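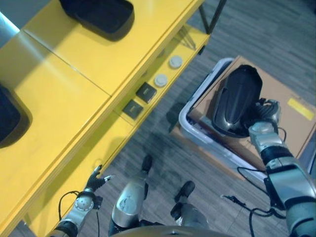
My yellow desk, with the knobs and the bin I'm asking about

stavros_g
Sat 29 June
Hi everybody, Stavros Galanis here, the one who went on and on about lamp cords in February (thank you all again, that got sorted!). I've had this desk for 7 weeks now. It came out of the Margaritis office when they moved, and I love it more than a grown man should love a desk. My question is about the lower shelf along the front, where the two white knobs and the two black square plates are. Would you cover that shelf, or leave it bare? And does the light gray bin live on the floor forever, or do I finally find it a home? There's a cardboard box in it that I keep meaning to flatten.

Rekeo
Oh, that yellow! I'd leave the shelf bare, you want to get at those plates without moving a potted plant every time. The bin is fine where it is. I've kept one by my desk for 20 years, and my mother kept one before me, so maybe don't ask me.

cistitz_lane
Going to disagree with Rekeo, sorry, dear. A bin on the carpet right where your chair wants to roll is a stubbed toe waiting to happen. Slide it to the wall or hang it on a rail. Landico used to sell a clip-on rail for $5 and I still have 2 of them in the garage if you pay postage.

Rekeo
Depends which side he sits on, though, doesn't it? If he's on the other side his toes are perfectly safe.

stavros_g
I sit on the other side, so Rekeo wins that one, but my wife walks through there with her coffee and she is firmly with Cistitz. I'll take the rails, thank you! Now what about the seam across the top? Crumbs get in and I'm forever at it with a toothpick.

mellow_oak
Soft toothbrush, dry, and go along the seam toward the front edge. Please don't put tape on it like I did with mine, it pulled up a strip of the finish and I was sore about it all summer.

cistitz_lane
Seconding the toothbrush. Rails go in the mail Tuesday, send me your address. And flatten that box!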